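Drinent trains two-armed packing cells, and asks packers to teach them

ANDMONT – The fruit bowl line at Drinent's gift packing plant on the east side of town has run the same way for years. Packers stand at a long bench, pick fruit from a tray, set it in a bowl and send the bowl on to be wrapped. Since November a small part of that work has been moved into an enclosed cell with two robot arms, where packers guide the machines through the job and the recordings are used to train them.

The company has 70 packers on two shifts. It says 11 of them have been trained to run the cell, and that all of them volunteered for the change.
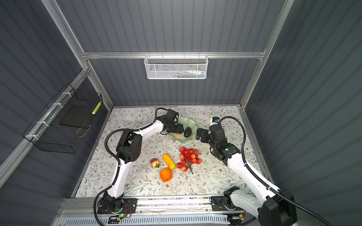

Two arms at work over the bowl in the training cell at Drinent's Andmont plant.

Training is done with artificial fruit, which does not bruise and can be used again the next day. A packer sits at a desk next to the cell and moves a pair of hand controls, and the arms follow. One filled bowl counts as one run. The plant logged 442 runs in its first full month, according to a notice posted in the break room.

The work is slower than packing by hand, and packers who have tried it say the first week is frustrating. Several said they had never had to think about which hand goes first. Others said their backs feel better at the end of a shift, though a few now complain about their eyes and have asked for longer breaks from the desk.

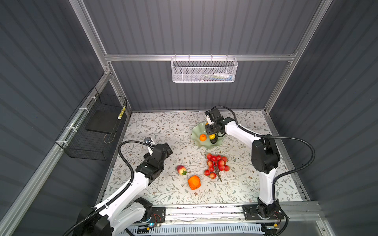

Pay was the main question when the plan was announced. Packers at the bench earn a bonus tied to the number of bowls they finish, and nobody at the cell could come close to that number. Under the arrangement reached before the start, cell operators get a flat hourly addition in place of the bonus. Part of the trouble with speed is the layout of the job. With one gripper down in the bowl and a bunch of red fruit still out on the cloth next to a persimmon, the operator has to decide what comes next and keep both arms out of each other's way. At the bench a packer does that without looking.

Drinent says no packing jobs will be cut while the trial runs. It has made no promise for the time after that, and workers have asked for one in writing. A meeting on the subject is set for Wednesday at 2 p.m. in the plant canteen.

The cell was put together by Seo, an equipment firm that also services the plant's wrapping machines. Its technicians check the grippers and cameras before each shift and clear the table before the first run.

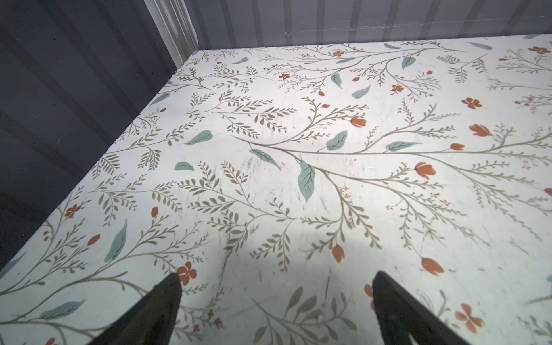 What happens next

The trial is planned to last 23 weeks. After that, the company will decide whether to add a second cell or send the equipment to its sister plant in Plunatdale, where the packing season is longer.

Bench packers who want to try the cell can still sign up with their shift lead. Training takes three days at full pay, and anyone who does not like the work can go back to the bench – a point that was added at the packers' request.

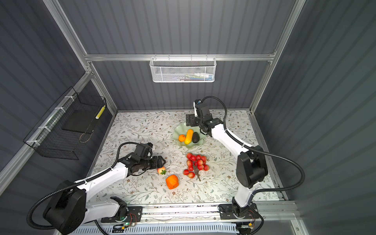
Left to place: a peach, an orange item and a bunch of red fruit, with the bowl already partly filled.

Evening shift packers will get their own information session, at a time to be posted by the time clock.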